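Charter news: summer flights to Wolurholm continue until November

Dear members and guests,

Good news for everyone who asked us about the island. Badawi will keep its small charter aircraft on the Prirnevby to Wolurholm route for one more month, so the last flight of the season is now in November. The aircraft takes 6 passengers and the flight lasts 82 minutes.

Please think about your luggage before you book. The runway at Wolurholm is short, and the crew must know the weight of all bags the evening before. Soft bags are much better than hard suitcases, as the hold door is quite narrow. Golf bags and pushchairs are possible, but tell us early – we cannot promise a place for them on the day.

The price for the whole aircraft is 2,000 euros one way. If you want to change the departure time after confirmation, there is a fee of 200 euros. Changes made by the airport because of fog or wind are free for you.

In Prirnevby the meeting point has moved. Guests now go to the small Usent lounge on the north side, where you can park directly at the door. Coffee and tea are served there, but no hot food.

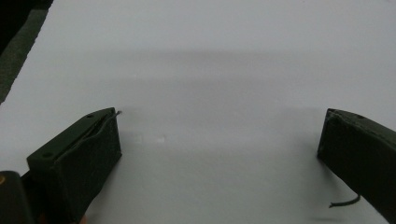 For the return flight, please be at the Wolurholm airfield half an hour before departure and bring your passport, also if you travel only for the day. Thongchai Kaewkla meets all arriving guests and can order a taxi to the harbour. Questions about bookings go to Vichien Thaweesak at our office – he answers in English and Thai.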